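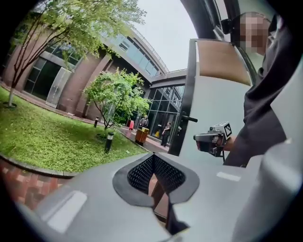 Margus Sepp schrieb noch vor dem Frühstück, die Fingerpads müssten alle 36 Betriebsstunden runter, sonst sei jede Kalibrierung für die Katz. Mag sein. Bei Misto stand im April noch etwas anderes im Wartungsblatt, und das kam auch von Margus.

Freitag. Habe Greifer 2 trotzdem nach seiner Liste durchgesehen. Noppen auf dem Netz okay, Gummirand okay, zumindest für mein Auge. Margus will, dass man mit dem Fingernagel prüft, ob sich der Rand löst. Ein Messverfahren ist das nicht. Ich hab's gemacht und »i. O.« eingetragen, wie alle anderen auch.

Dann der Marker. Die neue Software von Luvham soll den Versatz selbst herausrechnen, man müsse nichts mehr nachstellen. Das habe ich beim letzten Update schon gehört, und danach saßen wir zwei Nachmittage mit dem Inbus da. Niloufar Jalali glaubt daran, ich warte auf die Werte.

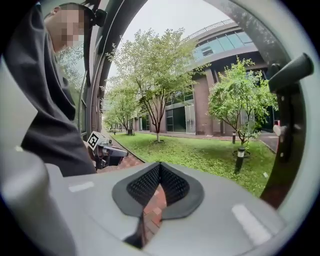

Bis dahin notiere ich die Abweichung weiter von Hand, vor und nach dem Nullen, auch wenn das Protokoll dafür keine Spalte mehr hat. Zähler bei 267 Stunden, letzter Padwechsel bei 66. Nach Margus' Regel also längst überfällig, und der Finger schließt sauber. Ersatzpads sind bei Stanciu bestellt, Liefertermin offen. Montag Schrauben am Bügel nachziehen, Drehmoment vorher bei Niloufar erfragen.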